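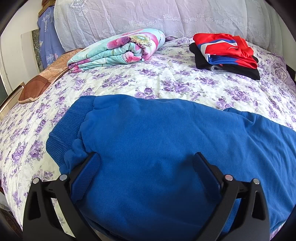

Ribbing is a knitted structure in which columns of plain stitches alternate with columns of purl stitches, so that the cloth shows raised vertical lines with sunken lines between them. It stretches widely across its width and pulls back when released. For this reason it is used at the ends of sleeves and legs, at necklines and along the lower edge of jumpers and sweatshirts.

Structure

A rib is named by the number of stitches in each column. In 1x1 rib, one plain stitch is followed by one purl stitch; in 2x2 rib the columns are two stitches wide. Wider and uneven ribs, such as 3x1 or 5x2, are more often chosen for looks. Plain stitches tend to come forward and purl stitches to fall back, and the cloth folds up on itself like a closed fan. A relaxed piece of 1x1 rib looks much the same on both faces and lies flat at its cut edges, whereas plain jersey curls.

Full cardigan and half cardigan are related structures in which some stitches are tucked. They are thicker and softer, and do not grip as well.

Manufacture

Rib is made on machines with two sets of needles, either flat or circular. Flat machines can knit a band with a finished edge. Circular machines produce a tube, which is cut into lengths and folded double before it is sewn on. Cheaper cuffs are usually of the second kind.

A cuff or waistband is cut shorter than the opening it is joined to and stretched during sewing. When the seam relaxes, the body cloth is drawn into small gathers. How much shorter depends on the yarn and the weight of the body fabric. The Norudo mill, which supplied trimmings to garment makers until it closed, listed 176 shades of tubular rib in its last sample book, in both 1x1 and 2x2. Matching a rib to a fleece is difficult even where the same dye is used, and a band is often slightly darker or brighter than the cloth beside it.

Fibres

Cotton rib is comfortable but recovers poorly after long wear. Wool recovers well. Most ribbing for sportswear and nightwear contains a small share of elastane, commonly up to 5 per cent. Acrylic is found in low-priced knitwear and can be damaged by a hot iron.

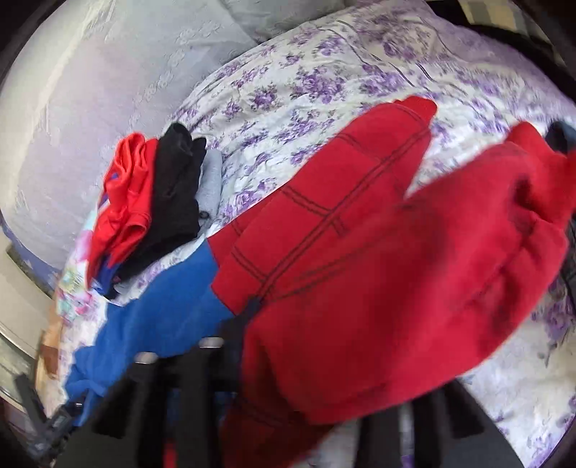
Csenge Farkas has objected that the recovery of cotton is judged too harshly in most accounts, and that a tightly knitted cotton cuff washed cool and dried flat will outlast a loose one with elastane in it. Later writers on mending have generally accepted the point about tightness, though less so the comparison.

Care and repair

Ribbing loses its shape through repeated stretching, high heat and hanging while heavy with water. Steam held just above the cloth can bring back some of the spring in wool. It has little effect on worn elastane, and the usual remedy is to unpick the band and sew on a new one. Children's clothes are sometimes made with extra long cuffs, worn turned back at first and let down as the child grows.

See also: jersey, interlock, welt, cuff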